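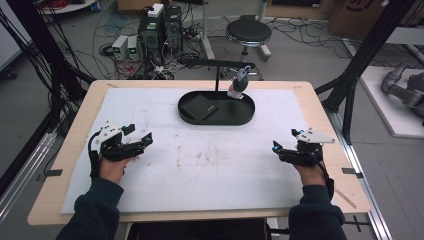 **Slide 1. Question**

Does it matter where the hands are when a hand-held gripper recording starts? We had assumed it did not. Talk is on the Trestura set only.

**Slide 2. Setup**

- Operator seated, one gripper per hand, head view recorded throughout.
- Start pose as on the slide: both grippers open, jaws facing inward across the white foam board.
- Black tray at the back of the table, small object hung from the stand over its right side.
- Point out the marks on the board. We did not mask them during training. Expect a question on this.

**Slide 3. Method**

Two groups of recordings, 88 each. Group A: start pose free. Group B: hands brought to the front of the board, jaws open, before the take begins. Same operators, same task list. Policies trained with Irnis, default settings, 3 seeds per group. Clips trimmed with Cropper; trimming rule is in the backup slides.

Say clearly that the gripper paths come from the tracking and the head view is an input only. This was confused last time.

**Slide 4. Result**

Group B policy finished 66 of 88 test runs. Group A finished about 8 fewer. The gap is mostly in the first reach: with a free start, the two arms often set off at different times and the left one stalls. Once an object is held, the curves overlap. Pause here and let people read the axis.

**Slide 5. Limits**

- One table, one board height.
- Seeds differ more in group A. Do not claim significance.
- Zedton arms only for the test runs.
- Maritza Quispe re-scored the failures without knowing the group. Her labels are the ones plotted.

**Slide 6. Next**

Repeat in April with a randomised tray position. Keep the fixed start, but vary the gap between the jaws.

If short of time, skip slide 5 and go to questions.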